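O lecionário de três anos e a contagem das leituras

27 de janeiro de 2020

Há algum tempo que mantenho uma folha de cálculo com as leituras dominicais do lecionário, uma linha por perícope, com colunas para ciclo, tempo litúrgico, livro, capítulo, versículo inicial e versículo final. Começou como auxiliar para o nosso grupo de leitura bíblica e cresceu mais do que eu previa. Contando as variantes locais e as leituras breves alternativas, vai em 3000 linhas.

A estrutura de base é conhecida. O ciclo A segue Mateus, o B segue Marcos e o C segue Lucas. João distribui-se pelos três, com maior peso na Quaresma e no tempo pascal, e o capítulo 6 ocupa vários domingos seguidos do ciclo B, visto que Marcos é mais curto. Estamos agora no ciclo A, que começou no primeiro domingo do Advento.

O problema que me ocupou este mês foi o das omissões dentro das perícopes. Quando a indicação diz, por exemplo, 1-4.12-15, os versículos 5 a 11 não são lidos. A minha folha registava apenas o início e o fim, de modo que esses versículos apareciam como lidos. Qualquer estatística de cobertura feita sobre os dados antigos está inflacionada, incluindo a que publiquei aqui em março do ano passado. Retirei a tabela.

A correção consistiu em desdobrar cada perícope em segmentos contínuos. Uma leitura com uma omissão passa a ocupar duas linhas com o mesmo identificador; os versículos partidos (4a, 4b) contam como inteiros. A Ronja Myklebust discorda desta última opção e propôs contar metades. Não adotei a proposta: a divisão em a e b não é igual em todas as edições, e eu teria de escolher uma como norma.

Segundo problema: a numeração dos salmos. O saltério litúrgico segue a numeração grega e a maioria das nossas bíblias de estudo segue a hebraica. O salmo «O Senhor é meu pastor» é o 22 numa e o 23 na outra. A diferença não é constante. Os salmos 9 e 10 da numeração hebraica formam um só na grega, o 147 hebraico corresponde a dois, e do 148 em diante as duas contagens voltam a coincidir. Criei uma coluna para cada numeração e deixei de converter por fórmula. A conversão está agora numa tabela à parte, preenchida à mão e revista pelo Martti Kokkonen, que encontrou 11 erros.
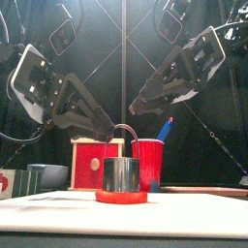 Resta o caso das leituras semicontínuas da segunda leitura no Tempo Comum. As cartas são lidas por ordem, sem relação temática intencional com o evangelho do dia, ao contrário da primeira leitura, escolhida em função dele. No grupo insistimos por vezes em procurar a ligação entre as três, e a procura leva a interpretações forçadas. Acrescentei uma coluna «critério» com dois valores, temático e semicontínuo. Para já só está preenchida em 800 linhas.

A Tyra Isaksson perguntou se os dias feriais vão entrar na folha. Por enquanto não. O ciclo ferial tem dois anos para a primeira leitura e um só para o evangelho, e misturá-lo com o dominical obrigaria a refazer os identificadores.

Quem tiver a versão anterior deve apagá-la, já que os identificadores mudaram e as duas não se podem fundir. A próxima coisa a rever são as leituras da Vigília Pascal, onde as sete do Antigo Testamento estão ainda sem os respetivos salmos.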